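Envejecer con los nietos de los demás

En Graratden, un pueblo de interior que perdió la escuela y luego la recuperó, jubilados y adolescentes comparten desde hace dos inviernos una misma mesa de discusión. Hablan de vivienda, de guerras y de quién va a pagar las pensiones.

La reunión empieza tarde porque el autobús de Wurow llega tarde. Los mayores ya están sentados cuando entran los chicos, con las mochilas todavía puestas, y durante un rato solo se oyen sillas. Después alguien lee en voz alta la pregunta del día, escrita en una hoja doblada. Hoy es esta: ¿qué nos debéis?

No aclara quién la formula ni a quién se dirige, y de eso se trata. La discusión arranca por ahí. Una mujer de pelo corto entiende que preguntan los jóvenes y responde que les deben un planeta menos sucio. Un chico de último curso la había entendido al revés y llevaba preparada una respuesta sobre los cuidados. Tardan un cuarto de hora en ponerse de acuerdo en que las dos lecturas sirven.

El grupo se llama Pretesance. El nombre lo propuso uno de los fundadores, que lo había leído mal en el lomo de un libro, y se quedó. No es una asociación registrada ni tiene cuota. Se reúnen cada dos semanas en la antigua sala de lectura de la cooperativa, un local con calefacción irregular y buena luz por la tarde. La persona de más edad tiene 87 años; la más joven, 14.

Una carta que no se envió

El origen está en una carta de protesta. En febrero, hace dos años, varios jubilados de la comarca quisieron escribir al gobierno regional contra la ampliación de una cantera. Habían participado en campañas desde los tiempos del desarme y sabían cómo se hacía: un borrador, una ronda de correcciones, una lista de firmas. El borrador decía en el primer párrafo que hablaban en nombre de las generaciones futuras.

La nieta de uno de los firmantes lo leyó en la cocina y preguntó si alguien había consultado a las generaciones futuras. La frase se tachó. Luego se convocó una reunión para decidir qué poner en su lugar, se invitó a los alumnos del instituto y la carta acabó en un cajón. La cantera se amplió de todos modos, aunque menos de lo previsto, por razones que nada tuvieron que ver con el grupo.

A aquella primera tarde acudieron más jóvenes de los esperados. Varios reconocen que iban por salir antes de clase. Uno de ellos cuenta que pensaba encontrarse con una charla sobre la posguerra y que se encontró con una discusión a gritos sobre si tenía sentido votar. Volvió a la siguiente.

Las reglas, que son pocas, se fijaron en primavera. Se habla por turnos de dos minutos. No se puede empezar una intervención con «en mis tiempos» ni con «es que vosotros». Quien cita un dato dice de dónde lo ha sacado. Hubo una cuarta regla, que prohibía hablar de fútbol, y cayó por falta de apoyo.

El desacuerdo como costumbre

Los temas se repiten más de lo que a algunos les gustaría. La vivienda sale casi siempre. Los mayores compraron sus casas con un sueldo y ayuda de la familia; los jóvenes hacen cuentas en el teléfono y las enseñan. En una de las sesiones más tensas del año pasado, un antiguo ferroviario dijo que él también había pasado estrecheces y una alumna le contestó que nadie lo dudaba, pero que las suyas habían terminado. El hombre no habló más esa tarde. En la reunión siguiente llevó fotocopias de su primera nómina y del contrato de compra de su casa, y pidió que hicieran el cálculo con él.

Con la paz ocurre algo distinto. Muchos de los jubilados son pacifistas de largo recorrido, de los que dormían en tiendas junto a las alambradas, y daban por hecho que los chicos lo serían también. Una parte no lo es. Han crecido viendo en la pantalla guerras que no se detienen con manifestaciones y preguntan cosas concretas: qué se hace con un ejército que ya ha cruzado la frontera, quién negocia, con qué. Las respuestas de los veteranos no siempre están a la altura y ellos lo admiten. Una maestra retirada explica que llevaba media vida sin tener que defender esa idea ante alguien que no la compartiera de antemano, y que ha tenido que volver a estudiar.
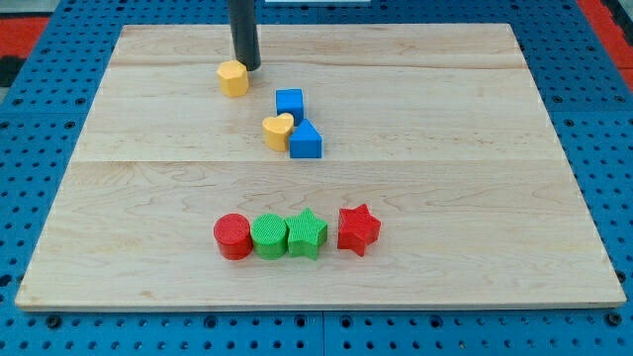 Lo que llega por correo

Fuera de la sala, Pretesance funciona con un boletín. Se envía por correo electrónico a 50 direcciones y en papel a quien lo pide. Tuvieron una página web durante unos meses, pero mantenerla daba más trabajo que escribirla. El boletín es una hoja por las dos caras: en una escribe alguien mayor y en la otra alguien joven, sobre la misma pregunta y sin haberse leído antes. A veces coinciden casi palabra por palabra — pasó con un número dedicado a la soledad — y otras parece que contesten a cosas diferentes.

La imprenta Šindelář, de Wurow, tira los ejemplares en papel a precio de coste. Ponen una condición, que el original llegue sin faltas, y ha sido motivo de más de un conflicto entre correctores de distinta edad. Los mayores defienden el punto y coma.

También hay críticas. En el instituto, parte del profesorado considera que las reuniones quitan horas a materias que luego se examinan. En el pueblo hay quien las ve como un entretenimiento para gente que siempre ha tenido tiempo de opinar, y la observación no es injusta: entre los asistentes apenas hay personas en edad de trabajar, de las que tienen hijos pequeños o padres enfermos. El grupo ha probado a cambiar el horario y a ofrecer merienda, con poco resultado. Una de las chicas propone ir a buscarlas a la salida de la guardería y preguntarles allí mismo. Todavía no lo han hecho.

La próxima cita es el 19 de marzo. La pregunta ya está elegida y se refiere al transporte, asunto menos elevado que otros y que afecta a todos por igual. Los mayores dejan de conducir y los jóvenes aún no pueden. El último autobús a Wurow sale antes de que termine la reunión, de modo que cada dos semanas hay que repartir a los que se quedan entre los coches disponibles. En esos trayectos, según varios de ellos, se sigue discutiendo, sin turnos y con la radio puesta.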